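Teaching a robot to let go: a conversation with Ajith Kotian

When Ajith Kotian talks about laundry, he leans forward in his chair, and it takes very little to get him started. He had made us both tea before I had my notebook open, and by the time I found a clean page he was already well into the difference between a sock and a dishcloth. "People assume the hard part is picking things up," he said. "We thought so too, for a good long while. Then we went through our failed runs one evening in January, with a pot of coffee, and most of them had gone wrong at the other end, when the hand was supposed to open."

Kotian leads a small research group at Voren that works on household chores, and the project he is best known for among his colleagues is called Plolance. It is a method for teaching a two-armed robot to hand soft things from one gripper to the other and then release them where they belong. The group began with towels on a table, which he describes, quite fondly, as a lovely way to fool yourself. A table forgives almost everything. If the cloth lands a little crooked, it is still on the table. A washing machine has a round mouth with a rubber lip around it, a door that swings out into the very space where you would like to put your elbow, and a drum that sits back in the dark.

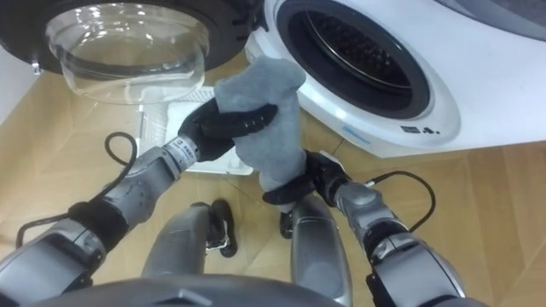

Kotian came to the subject sideways. He trained as a mechanical engineer and spent his first years on packaging lines, where every box is the same box, and he says he still misses the peace of it. Cloth, he told me, has no shape it wants to return to. Once both grippers have closed on a grey piece and squeezed it into a bunched column, with creases at each hand, there is very little left to tell a program which end is which, or where a corner might be hiding. Early versions of the software tried to work that out anyway. They would turn the item over, look again, turn it back, and use up the better part of a minute on a decision that a sleepy person makes without putting down the phone.

"So we stopped asking the question," he said, and laughed, because he remembers how cross some of his colleagues were about it. Plolance keeps no model of the whole garment. It keeps track of two things only: how much material is between the grippers, and how much is hanging free below the lower one. From those it decides whether to move the cloth, to slide one hand along and regrip, or to let go. He explained this to me with a napkin, which he pinched at both ends and passed back and forth over the tea things, and I must say it made more sense with the napkin than it had in the paper.

The training itself is slow and rather homely work. A person guides the arms through the task while the system records what the joints do and what the head camera sees, and afterward the robot tries to do the same from what it has learned. For the main study the group collected 400 guided runs at a front-loading machine. They threw out the ones where the operator had fumbled in a way that taught nothing useful and were left with 291. I asked whether it hurt to lose so many. "Oh, terribly," he said. "You remember each one. You remember your back hurting. But a fumble is only worth keeping if the person recovers from it, and you can see the recovery. We kept plenty of those, and I think they're the best thing in the set."

That last point is the one he most wanted me to write down. Earlier work in the group, under the name Oravec, had used only clean runs, with every motion smooth and every towel where it ought to be. The robots that came out of it were graceful until something slipped, and then they had nothing to say for themselves. They would carry on through the rest of the motion with empty hands, or press a cloth against the front of the machine as though the opening were there. With the recoveries included, the robot looks again after each release, and if there is still material outside the rim it goes back for it.

They tested this with 40 attempts that the system had never been trained on, using cloths of different sizes and thicknesses and shifting the robot's starting place a little each time. The older Oravec version left 9 of the cloths properly placed. Kotian would not let me print the new figure before the follow-up study has been reviewed, and he was so apologetic about it that I ended up comforting him, but he did allow that the two are far enough apart to have ended the argument in his group over whether to keep the messy runs.
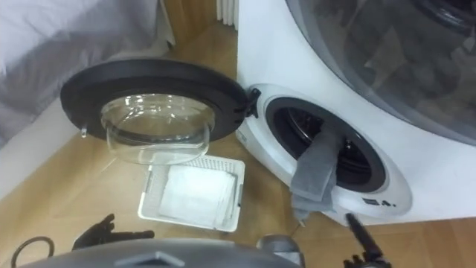 Why does a cloth get caught on the edge so often?

Rubber grips fabric very well, and gravity does the rest. Kotian says that if more than a certain share of the cloth's weight is on the outside when the gripper opens, the whole piece will creep back out, and no amount of careful placing will save it. The approach his group settled on is to push in past the gasket with one hand while the other holds up the tail, and only then to release the first hand. It took them a whole summer to get the order right, and he told me he can no longer load his own machine at home without noticing which hand lets go first.

We talked for some time about unloading, too, which he considers a separate problem that happens to share the same furniture. Going in, the robot can see what it is holding. Coming out, it is reaching for a tangle, and one pull may bring a single cloth or three of them knotted at the sleeves. The group has a junior project on this called Flondo, and he is careful to say that it is young. At present it draws the cloth out a short way, stops, feels for how much the load on the wrist has changed, and decides whether to go on. "It's very polite," he said. "It's a bit like watching somebody take the last cookie off a plate. They reach, and they wait, and they reach again."

I wondered if all of this would ever be quick enough to be of use to anyone, and he took the question more seriously than I had expected. His mother has arthritis in both hands, and bending down to a front-loader is one of the things she has given up. She does not mind how long it takes, he said, so long as she need not stand there while it happens. What she would mind is a torn gasket or a towel shut in the door. So the group has put speed aside for the time being and spends its days on the gentler side of things: how firmly the fingers close, how near the wrist may come to the glass, and when the arm ought to give up and ask for help.

Asking for help is the part he is working on now. The present system stops after three failed tries at the same spot and waits for a person, and he finds that crude. He would like it to notice sooner when a situation is unlike anything in its training, and to leave things tidy while it waits, with the cloth set down somewhere sensible and the arms drawn back. A student of his has started collecting runs for exactly this, in which the operator begins the task and then deliberately backs out of it. "It's odd to sit down and practice giving up," Kotian said, pouring the last of the tea into my cup before I could object. "But she's become very good at it, and the robot is starting to learn from her."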